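Chapter 8
Setting Up and Looking After a Pick Cell

What you'll cover
Zeroing the gripper. Dressing the cable. Writing a part sheet. Daily and weekly checks. Clearing a dropped part without losing your home position.

Before you start
Chapters 6 and 7 if you skipped them. You need to know jog modes and what a tool center point is. Bring safety glasses, a 2.5 mm hex key, a lint-free cloth and the log book.

8.1 One cell, start to finish

Most of this chapter sticks with a single cell, the Flunen bench cell at the Jonbridge training shop. One white arm, one two-finger gripper, a gray work surface, household goods as parts. Nothing fancy. It was commissioned by Géza Juhász and the set-up sheets are still mostly his, with corrections by Hannelore Hellwig from the years after. Where the two disagree, go with Hellwig.

Why one cell? Students who hop between five machines learn five menus and no habits. Stay with one until the checks are boring.

The cell has three things that drift. Finger alignment, cable position, surface condition. Drift in any of them looks the same from the operator's chair: missed picks. So the order of checks matters. Start at the fingertips and work back toward the base. Don't open the program first. Program edits made to cover up a bent finger are the most common mess we get handed, and they take hours to back out.

Fingers. Open fully, look straight down from above. Compare the tips with the set-up sheet, both length and angle. Check the screws on the gripper body, snug only, they strip easy. Then close on the 8 mm gauge pin and read the width on the pendant. Write it down even if its fine.

Cable. Should curve away from the arm with slack left over at full wrist rotation. Run the wrist slowly, both directions, watching the cable and not the screen. Look along the chain for cracked links while you're there.

Surface. Scuffs and stains are normal on a used top. Small loose bits are not. Pick them up by hand with the arm stopped, then wipe. A scrap under a part tips it, and then your approach height is wrong on one side.

Parts. The basket is the standard first part at Jonbridge. Perforated sides, smooth flat bottom, handle tab on the end, a rim the fingers can straddle. The product label is stuck to the inside bottom, and the shine off the plastic next to it can fool an edge finder. Teach the pick at the rim. Keep the label out of the search window.
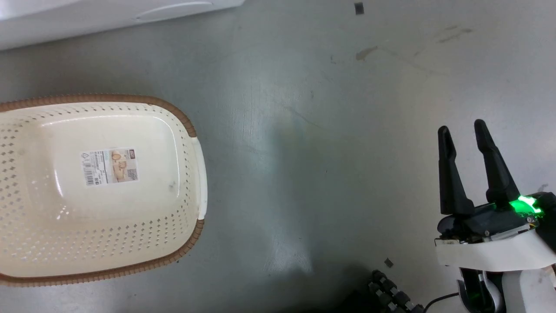
8.2 The part sheet

One page per part. No exceptions, even for a part you'll run once. The Dultus form in Appendix C works, or draw your own. Fill in:

Part name and revision
Grip point, with a sketch
Finger opening before approach, in mm
Approach height, in mm
Approach speed, start at 87 mm/s for new parts
Known trouble (shine, flex, labels, loose trim)
Your initials

Speed can go up to 200 mm/s after a clean run. Not before. Write the new speed on the sheet the same day or the next shift will run the old one and wonder.

8.3 Service intervals

Every shift: fingers, cable, surface, in that order.
Every week: gauge pin at three wrist angles, status light check, wipe the housing with a damp cloth. No solvent on the white covers, they yellow.
Every 3,000 cycles: pull the fingers, clean the slides, regrease, refit, re-zero. The full procedure is in 8.5 and takes most of a lab period the first time.

Log it all. Sample entry, the way Hellwig wants them:

24 June 2020. Left finger re-seated, both screws snug. Gauge pin OK. Cable clip moved back one hole. Test pick at low speed, passed. HH

Short, dated, signed. Anyone can read that and know were the cell stands.

Shops running the Furukawa controller, note that the cycle counter resets when you restore a backup. Copy the number into the log first, then restore. Section 8.4 starts with that backup.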